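Astell Handheld Gripper Kit
Planning and Set-Up Guide

Section 4. Planning Equipment for a Bedroom Garment Station

4.1 Purpose of this section

This section is intended for purchasing staff and site coordinators who are preparing a budget for garment handling work in furnished rooms. It applies to sites that record with paired handheld grippers. Sites that work at a table should refer to Section 5.

4.2 Before requesting a quotation

1. Select the room. A wide bed with clear access on at least one side is preferred. Confirm that the operator can stand at the bedside and reach the middle of the mattress with both arms.

2. Locate the wall outlets. An outlet behind the headboard may be difficult to reach once the bed is in position. Include extension leads in the order if required.

3. Set aside a surface away from the bed for grippers that are not in use. A wall-mounted desk is sufficient. Spare units should not be stored on the floor.
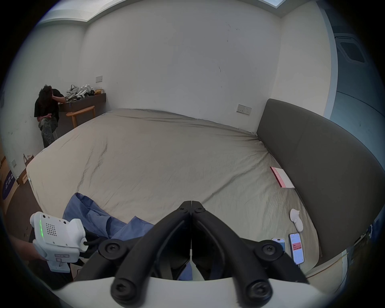

Figure 4-1. Bedside work area, with additional devices kept on the wall-mounted desk.

4. Decide how many stations will operate at the same time. Each station requires one pair of grippers. Astell recommends one spare pair for every site, regardless of the number of stations.

4.3 Equipment and budget lines

Enter each item on the Drustero order form under its own line. Combined lines will be returned to the site.

Gripper pair, left and right: 965 per pair
Ceresell charging set: 200 per station
Cable and adapter pack: 100 per station
Replacement finger set: 17 each

Prices are in dollars and exclude shipping. Orders received by noon on Thursday are entered in that week's batch.

Note: Left and right units are ordered together. A single replacement unit may be purchased only through Paulauskas, the service agent, against the return of the damaged unit.

4.4 Acceptance check on delivery

1. Unpack both units and place them on a flat surface. Keep the cartons until the check is complete.

2. Switch on both units and confirm that the green light strip on the upper plate of each is lit.

3. Hold one unit in each hand over the bed, with the fingers pointing forward and open. Check that the jaws face each other with a clear gap between them.
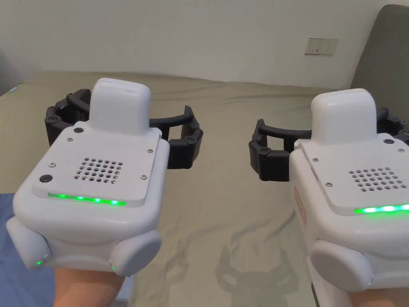 4. Open and close each set of fingers through its full range. Record any stiffness on the delivery form.

Caution: Keep hair, jewelry and loose cuffs away from the finger joints.

4.5 Trial with a garment

1. Fit a plain sheet in a color that contrasts with the garments to be handled. Light creases in the sheet are acceptable.

2. Place one garment on the bed in a loose pile. Leave open space on the sheet for spreading and folding.

3. Bring one gripper to each side of the pile before closing the jaws.

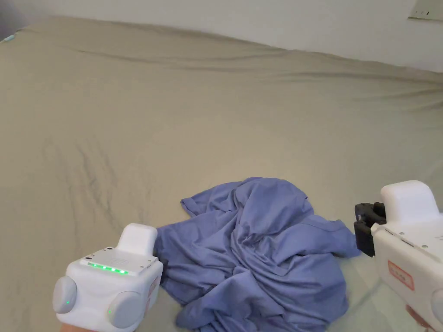 4.6 Recurring costs

Allow for replacement finger sets and laundering of sheets and garments in the operating budget. These items are not covered by the equipment order and should be charged to the site. Submit the operating estimate with the first order form.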